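17 July 2020 – irrigation shop, Flutoston course

Pulled the Fluvirgate controller off the back nine this morning and put it on the bench. Same fault as before: station 3 opens on schedule and then hangs open past its set time. Manual start and stop both fine from the keypad.

Swapped the station 3 output wire over to a spare terminal and ran it 60 minutes with a test solenoid. Closed on time. Put it back on the original terminal and it hung again on the second cycle. So the fault is in the board and the valve out by the green is probably OK. Cleaned the terminal strip anyway, there was green crust on two screws.

Pressure at the pump house read 192 before the filter, which I don't believe. The old Ouellet gauge has been sticking since spring. Tapped it and it went to 202, then dropped back. Need a second gauge on the tee before anybody writes either number on the log sheet.

Heads on the Tusix line along the fourteenth fairway: replaced the nozzle in the one nearest the cart path, left the rest. Arc was set too wide and it was watering the bunker face. Marked it with a flag – please mow around it until the sod has knit.

Moisture probe still reads high on the practice green. Cup cutter plug from the same spot felt dry below two inches. Will recalibrate with a fresh plug tomorrow. 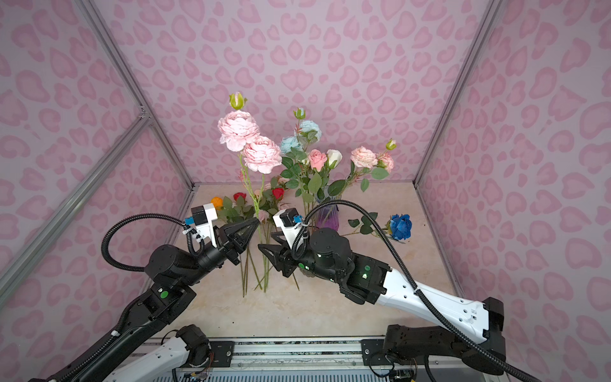

Ouellet's parts desk called back after lunch and said the output board can be had on its own, but not before September, and that moving station 3 to the spare terminal for the season would do no harm provided the program is renumbered to match.

Doing that. Renumbered the program, taped a note inside the lid. Still to do: order board, borrow gauge, check the drain valve below the pond.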